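Rulton
Fil d'information à l'attention des administrateurs de comptes et des responsables de facturation. Sujet : l'évolution du module d'étiquetage et de classement des devis, contrats et avoirs.

1/
À compter de la version de mai, les étiquettes libres laissent place à un référentiel partagé au niveau du compte. Chaque étiquette dispose désormais d'un intitulé, d'un propriétaire et d'une portée (devis, contrat, avoir, ou l'ensemble des pièces).

2/
Les étiquettes existantes sont conservées. Aucune pièce n'est modifiée, renumérotée ni réémise lors du passage au nouveau référentiel. Les exports comptables déjà transmis gardent leur forme d'origine.

3/
La limite est fixée à 80 caractères par intitulé et à 100 étiquettes actives par compte. Les étiquettes archivées n'entrent pas dans ce calcul et restent consultables depuis l'historique.

4/
Les comptes qui dépassent aujourd'hui ce seuil peuvent continuer à utiliser leurs étiquettes. Seule la création de nouveaux intitulés est suspendue jusqu'au retour sous la limite. Un récapitulatif est disponible dans Paramètres > Référentiel > État du compte.

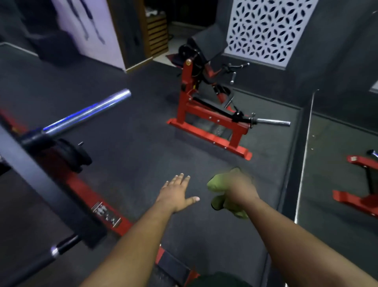
5/
Les doublons orthographiques (majuscules, accents, traits d'union) font l'objet d'une proposition de fusion. Cette fusion n'est jamais automatique : elle doit être validée par un administrateur et peut être annulée tant que la période comptable n'est pas close.

6/
Exemple courant : « maintenance », « Maintenance » et « maintenances » apparaissent comme un même groupe. L'administrateur choisit l'intitulé à retenir, et les autres deviennent des alias. Une recherche sur un alias renvoie les mêmes pièces que l'intitulé principal.

7/
Droits d'accès. Trois niveaux sont prévus : consultation, application, gestion. Le niveau « application » permet d'apposer une étiquette sur une pièce sans pouvoir modifier le référentiel. Il est attribué par défaut à tous les utilisateurs qui disposaient jusqu'ici du droit de saisie.

8/
Les clients ayant relié leur compte au connecteur Karnorance doivent vérifier la table de correspondance avant la mise à jour. Les champs analytiques alimentés par une étiquette libre passent en lecture seule tant que la correspondance n'a pas été confirmée.

9/
La vérification s'effectue depuis l'onglet Connecteurs. Les lignes sans correspondance y sont signalées par la mention « À rattacher ». Il est possible de les traiter par lot, à condition que toutes les lignes sélectionnées relèvent du même type de pièce.

10/
Interface de programmation. Le paramètre « tag » reste accepté en lecture. En écriture, il est remplacé par « tag_id ». Les appels utilisant l'ancien paramètre reçoivent un avertissement dans l'en-tête de réponse pendant 3 mois, puis un refus.

11/
Le volume maximal d'un traitement groupé est porté à 2000 pièces par requête. Au-delà, la requête est rejetée dans son intégralité, sans traitement partiel. Le code d'erreur correspondant figure dans la documentation technique.
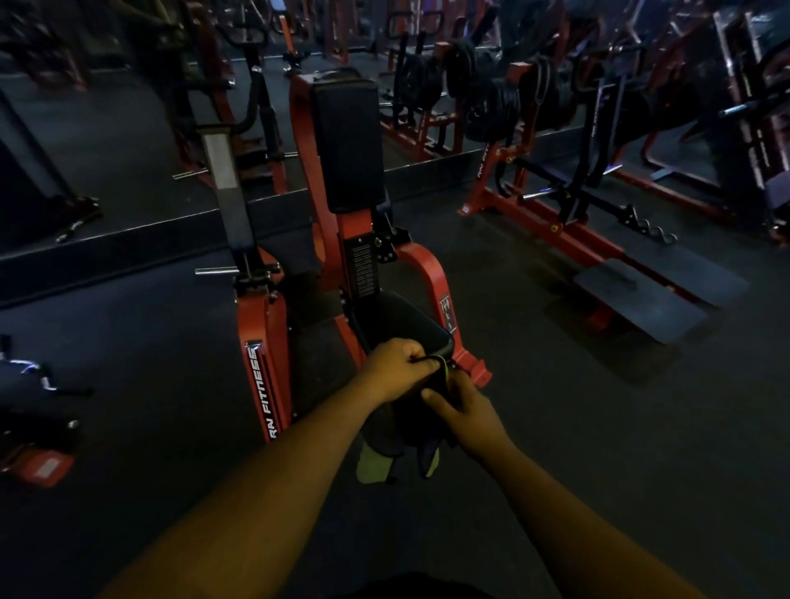 12/
Modèles de documents. Une étiquette peut dorénavant déclencher l'insertion d'une clause dans un contrat, par exemple une clause de révision tarifaire ou de reconduction. L'insertion n'intervient qu'à l'état de brouillon. Un contrat signé n'est jamais modifié par l'ajout ou le retrait d'une étiquette.

13/
Lorsque deux étiquettes appellent des clauses incompatibles, le brouillon est bloqué et un message désigne les clauses concernées. La levée du blocage revient à l'auteur du brouillon ou à un utilisateur de niveau « gestion ».

14/
Les filtres enregistrés sont repris à l'identique. Les filtres reposant sur une exclusion (« sans étiquette X ») doivent toutefois être ouverts puis enregistrés de nouveau. Les tableaux de bord qui en dépendent affichent dans l'intervalle les dernières données calculées, accompagnées de l'heure du calcul.

15/
Précision à la suite de plusieurs demandes : les étiquettes internes n'apparaissent ni sur les pièces adressées aux clients, ni dans l'objet des courriels d'envoi. Seules les étiquettes dont l'option « Visible par le destinataire » est cochée figurent au pied du document. Cette option est désactivée par défaut.

16/
Les comptes hébergés sur l'environnement Nagano reçoivent la mise à jour en dernier. Une interruption du module est prévue de 20 h à 22 h le jour de la bascule. La consultation et le téléchargement des pièces restent assurés pendant cette plage, de même que l'archivage Ostex.

17/
Les administrateurs sont invités à exporter leur liste d'étiquettes avant la bascule (Paramètres > Référentiel > Exporter). Le fichier produit comporte l'intitulé, la date de création et le nombre de pièces rattachées. Il peut servir de base à une réimportation après nettoyage.

18/
Les demandes d'assistance relatives au référentiel sont à déposer depuis l'espace client, catégorie « Étiquetage », en indiquant le numéro de compte et le type de pièce concerné. Les messages privés reçus sur ce réseau ne font pas l'objet d'un suivi.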